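Section 4: Your first weeks alongside the Gatti arm

If you are reading this on the lid bench at Bollthorpe, welcome, and please take your time with it. The arm is here to take over the reaching and the lifting that has been wearing out people's shoulders, and this section is mostly about how your own part of the job changes once it's running. Keep a cup of tea handy if you like (well away from the bench, please!).

4.1 Before you start the arm

1. Read the handover sheet from the shift before yours. If a box style has changed, it will be written there, and you'll want to know before you press anything.

2. Wipe down the bench with the soft cloth and let it dry. Crumbs of plastic and grit build up faster than you'd think.

3. Check that the green stop cord is hanging free at your side of the bench, and give it one firm pull to test it. The arm should refuse to start until you reset it.

4. Select the lid program on the panel and set the speed to 7. The panel will let you go higher, but leave that alone until you've been signed off. At this setting the fingers take a lid by its long side, with the tips just under the outer lip, and you have plenty of time to see whether the grip looks right to you.

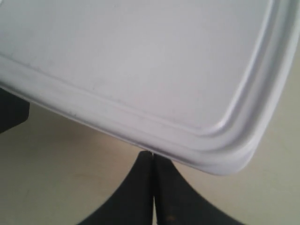
5. Stand behind the yellow line and press Start. Stay there for the first full cycle, even if you've done this many times before.

Caution: Never reach in to straighten a lid while the arm is live. Pull the cord first, every time. A crooked lid costs us nothing at all compared with a pinched hand.

4.2 What your job looks like now

Under the old arrangement, one person did 4000 lids in a busy week, and a good many of us went home sore. You will still handle boxes, but much more of your day goes to watching, sorting out the odd ones and deciding what gets sent back. Some people take to this straight away and some find it tiring in a new way, and either is perfectly fine. Swap places with your partner every 90 minutes, and say so if you need to swap sooner.

Note: The arm's count is never used to judge how quickly you work. This was agreed on before the Gatti came in, and it applies to every shift.

When the arm pauses between boxes, its fingers rest closed above the bench. A pause is part of the program, so treat the arm as live the whole time.
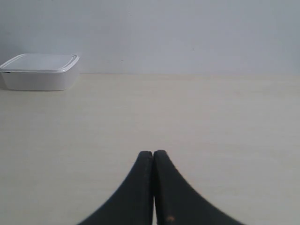
Zyanya Valdovinos asked us to add that the pauses bothered her more than the movement did. For the first week she kept thinking she had broken it, and she would have liked someone to tell her she could just stand there and wait. Wiroj Phromma had the opposite trouble and kept trying to help it along, until he began using the pauses to fill in the reject sheet.

So, to be plain about it: you may just stand there and wait. If a pause goes on past the second chime, pull the cord and call the floor lead.

4.3 Turned boxes

Boxes don't always arrive square to the bench, and they don't need to. The arm can work with one sitting at an angle so long as the lid is fully on and there is clear bench between the box and the fingers before it begins its approach.
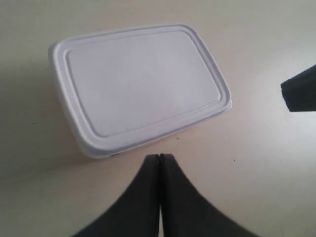 Margit Kvam

I wrote the first version of this part in August, when we were all still learning, and I've softened it a good deal after hearing from both shifts. If the arm stops with a turned box:

1. Pull the cord and wait for the amber light.

2. Turn the box by hand, pressing lightly on the lid to be sure it's seated.

3. Step back, reset the cord and press Resume.

4. Put a tick on the reject sheet under "Turned", even if everything went well afterwards. The ticks are how we get the infeed fixed.

4.4 Finishing up

Press Park, and wait for the long chime before you cross the line.
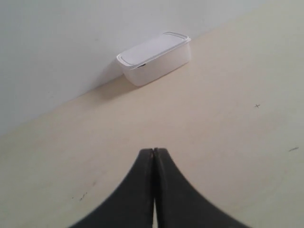

Closing down used to be a rushed ten minutes at the end of a shift, and we have been given proper paid time for it now, so please use it. Switch off at the panel, hang up the cord and write your handover sheet while things are fresh in your mind. Have a look over the bench top too. Small marks like the little dark x and the short scuff on this one should go on the sheet so the next person knows they were already there. If a box has been left back against the wall, lift it out with both hands and put it on the trolley. Spare cloths and blank sheets are in the Hureck cabinet, and if the sheets run low, tell Rutilio Ochoa, who orders them in packs of 200.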